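Dirnilden Woodcraft Forum > Finishing and Repair > Glossy top: crack, stains and glare

varnish_and_tea
Hello all, and thank you for letting me in! I've inherited the long varnished board that serves as our work table, and I'd love some advice before I do anything silly to it. The finish is a warm reddish orange and very shiny. My two worries are the crack running diagonally near one end and the dark brown blotch at the other.

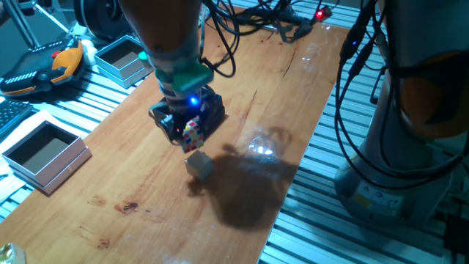 Do I have to strip the whole top to deal with one crack?
Leave the rest of the varnish alone, work a little clear epoxy into the crack, scrape it flush when it's hard and touch in the gloss over the top.

oldplane59
Welcome! I agree with the epoxy answer, though I'd do things in this order:

1. Clear everything off and wipe the top down with a barely damp cloth, then let it sit until evening.

2. Look at the board from a low angle with the lights on. Gloss shows you every scratch if you let the glare slide along it.

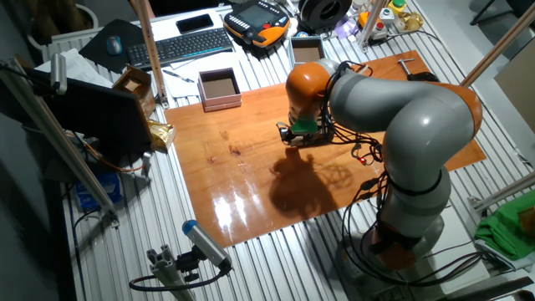
3. Mask both sides of the crack, fill, and go and do something else until morning.

4. Leave the stain for last, and please try the cheap option (leaving it be) first.

quietshavings
I'm going to disagree with my good friend above on the gloss. I had a top like this for 16 years and the reflections drove me up the wall whenever I was working on anything small. Rub it back to satin with fine wool and wax and you'll be so much happier. My last tin of Valico satin wax did two tables and a bookshelf.

varnish_and_tea
Oh, but I do love the shine. The grain has these long curving lines with pinkish streaks in it, and I'm afraid satin would put them to sleep. The dark tray with the gray lining looks so handsome against it, too.

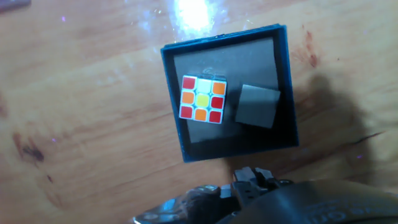
Llewellyn Bench & Finish Club, Repairs Section

oldplane59
Keep the gloss, then! It's your table. I'd cut a square of felt for the underside of that tray, just so grit doesn't get dragged about. The brown mark may be a knot for all I can tell from here, and if it is, no amount of scrubbing will shift it.

quietshavings
Fair enough, I'll stop grumbling. I still say those faint scratches will bother you by November.

varnish_and_tea
They may well! I'm going to fill the crack and live with the rest for a while.

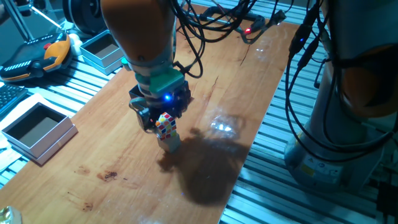

The stained end, with the white boxes alongside.

hendureo_hobbyist
Lovely old thing. I wouldn't touch that stain either.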